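# The Laundry Problem

*At Relgate Community College, a student club has spent a year teaching a robot to fold a cloth. It has opinions about terrycloth.*

The first thing you are told when you walk into the Relgate robotics club is to keep your sleeves rolled up. The second is where the snacks are. I was told both by Rizal Jugah, who had one hand inside a control box and pointed with his elbow.

The club meets above the auto shop, in a room that smells of brake cleaner and microwave popcorn. It has 20 members on paper and eight on a good evening. Last fall they voted on a project. The choices on the whiteboard were a drone that could find its own way through the library, a machine that sorted recycling, and, in very small letters at the bottom, "folds towels." The drone was ruled out by the library. The recycling machine was ruled out by anyone who had ever smelled the recycling. That left towels, which passed five to three, with Rizal voting against.

"I thought we'd be done by Thanksgiving," he says. "I had a list of what we'd do after. It was a long list."

The list is still taped to the side of the refrigerator. Nothing on it has been crossed off.

## A thing with no shape

If you have never tried to explain a dish towel to a computer, you may not see the difficulty. A box is easy. A box has corners, and the corners stay where the corners were. You can pick up a box, turn it over, set it down and call it by the same name. A towel has a different shape every time you look at it, and it picks up a new one while you're reaching for it.

Macarena Figueroa, a second-year student who came over from nursing and writes most of the club's code, put this to me more bluntly. "A box is a noun," she said. "Cloth is a verb." Then she asked me not to print that, then she said it was fine, then she asked how it would look in italics.

The arm itself came from the college's old packaging lab, where it had spent its working life moving cartons from one belt to another. It is a six-jointed machine made by Cument, and it arrived with a manual missing its first chapter. The club has named it Pacheco, after a sandwich shop down the road that gave them $50 and a tray of subs. There was talk of putting the shop's logo on the shoulder joint. The shop asked to see it fold something first.

A camera sits at the wrist and looks down past the fingers, so the machine sees its work much the way you would if your eyes were on your forearm. The software the club wrote to make sense of this view is called Ukolow. I asked three people where the name came from and got three answers, one of them unprintable and one of them involving a cat.

## School for towels

Pacheco learns by being shown. A student takes hold of a second, smaller arm, a sort of puppet handle, and the big arm follows along: reach, pinch, lift, carry over, let go. Ukolow stores the motion along with what the wrist camera saw at each moment. Do this enough times and the software starts to guess what a person would do next. The club had recorded 1,601 of these lessons by the time I visited. Macarena keeps the number on a sticky note on her monitor and changes it by hand, though the computer would happily do it for her.

"It's good for morale," she said.

I sat in on an evening of lessons. I can report that it is exactly as exciting as watching someone fold the same towel over and over, with the added interest that they are doing it through a handle and breathing through their nose. There's a knack. Rizal is fast and sloppy, and for most of the winter the robot was fast and sloppy too. It would swoop in, grab a fistful of fabric, fling it across and stop, with an air of having done you a favor. In February they threw out every one of Rizal's lessons and started over with Yolanda Aguirre on the handle.

Yolanda had worked four years at a hotel laundry before she enrolled, and she folds the way other people park: one look, one move, finished. She doesn't say much during a session. When I asked what she looks for, she thought about it and said, "The edge. The rest comes with it."

This turned out to be the most useful sentence spoken in that room all year. Until then the students had been asking the software to work out the whole cloth, every hump and valley, before making a move. Yolanda told them to quit worrying about the middle. Find an edge or a corner, get a finger on each side, close gently, lift. If the middle is a mess, shake it. The code got shorter by half. Rizal took it well, by which I mean he went out for air and came back with chips.

There were other lessons that nobody had planned on:

- White towels were dropped after a week, when the camera had trouble telling hem from glare.
- Terrycloth catches on everything. It's now banned from the table and used to dry the mugs.
- The fingers have been swapped twice. The first pair were too blunt to get under a hem, and the second pair left little dents in everything they touched.
- Fabric softener matters. Macarena has a spreadsheet on this and will send it to you whether you ask or not.

## The adviser's chair

The club's faculty adviser is Soledad Cuesta, who teaches controls and sits at the back in a swivel chair with the armrests gone. Her policy is to answer any question with a worse question. When a student asked her why the arm kept stopping an inch short of the table, she asked him how he knew where the table was. He went away for two weeks. The table, it emerged, was not level.

She doesn't pretend that there's a crowd waiting for a robot that can fold one cloth at a time, slowly, under good lights. She likes the project because it's hard in a way students can see. "When a program fails, they think the computer is being difficult," she told me. "When a towel falls on the floor, they know it was them."

A run goes like this. Somebody drops a cloth on the table, and there's a minor argument over whether it was dropped fairly. Somebody else says "going" and moves a foot closer to the stop button. The arm swings over, slows down and starts to look, and conversation in the room thins out. After that it is a matter of inches and nerve. 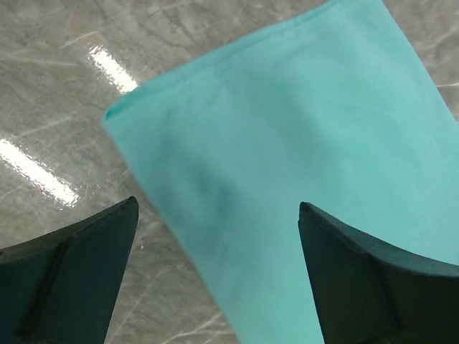 Ezequiel Ortuño thinks they should have built the drone. A cloth folder, he told me over the noise of the compressor downstairs, is a fine way to spend a year finding out what your grandmother could do while talking on the phone. He had no quarrel with the code, he said, and he'd been impressed by the new fingers, but he wished the club would pick something a person might clap for. Then he stayed until the building closed, and twice I heard him tell Macarena that she was letting go too early.

She was, as it happens. Letting go is the part they're stuck on now. Pinching a cloth is mostly a question of where. Releasing it is a question of when, and of how far to drag it first, and whether to lower your hand or just open it and hope. Open too soon and the top layer slides back like a bad toupee. Too late and the fold comes along for the ride when the arm pulls away. Yolanda does a small flick of the wrist at the end that she didn't know she did until they played the recordings back. The robot has picked up the flick. It has not yet picked up what the flick is for, and will now and then do it over an empty patch of table, with great confidence.

## Relgate versus the clock

In July the club will take Pacheco to a regional student meet, where it has been entered under household tasks. The rules allow five minutes and one cloth, supplied by the judges. It's that second part that keeps people up. The judges' cloth could be anything. Rizal has been buying dish towels at yard sales and bringing them in sealed bags so that no one can study them ahead of time. One had a map of Florida on it, and the robot refused to go anywhere near the panhandle.

There is also the matter of getting there. The arm weighs as much as a grown man and doesn't bend at the waist. Soledad has offered her pickup, on the condition that somebody else do the lifting and that nobody call it a road trip. Macarena has drawn up a packing list with spare cables, spare fingers, a level, tape, a bag of the club's own towels for practice and, underlined, shims. They aren't taking any chances on the table.

I asked Yolanda if she was nervous. She was folding the practice towels as we talked, by hand, in a stack, and had got through most of a basket before she answered. She said she'd be fine as long as it wasn't a fitted sheet.

Rizal, at the next bench, put down his screwdriver and asked whether the rules said anything about fitted sheets. Macarena already had them open.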